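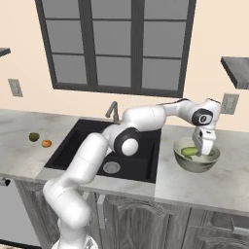
The Cucumber Problem

Jana Buschmann has spent 1,895 dollars on a robot arm and has yet to own it. The parts are in May's budget, which she describes as a state of mind. In the meantime she has a simulated kitchen, a simulated arm, and a desk at Skirdale, the shared workshop where she and Brynhildur Eskildsen are building a kitchen helper they call Plemari.

The desk is next to the table saw. This matters more than you would think. Code gets written between cuts.

Plemari's first job is groceries: pick up a vegetable, put it in a bowl, take it out again on request. The two of them model the counter, the sink and the fruit, then let the arm loose on them while the rest of the shop makes birdhouses. Eskildsen wanted to start with a cube. Buschmann said she had never eaten a cube.

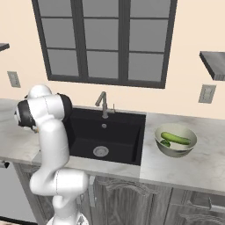
So the cucumber it was, and the cucumber has been a terrible colleague. It is long, it rolls, and it has opinions about friction. On 3rd March the pair ran 900 attempts overnight and came back to 95 they were willing to call a grasp. Eskildsen keeps a log of the others in a file named Yeh, after the sound she makes when she opens it.

A favorite entry reads, in full, "threw it."

Most of the trouble is the approach. Come in too low and the fingers shove the thing along the marble; come in at a slant and only one end lifts. Four evenings went into the wrist angle alone. 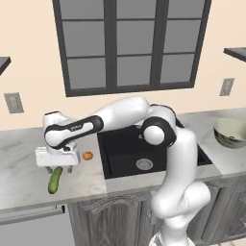

The sink is the other worry. Buschmann gave it real depth out of a sense of honor, and now any vegetable that goes over the rim is gone for the night. She could put a lid on it with one line of code. She says her sink at home has no lid - it barely has a drain - and she won't train a robot for a nicer kitchen than hers.

The real arm will be bolted to a bench at Skirdale, next to a secondhand counter Eskildsen is still haggling over with a salvage yard called Gultusach. Buschmann has already bought the cucumber. It's in the workshop fridge with a label on it, and she would like people to stop slicing it.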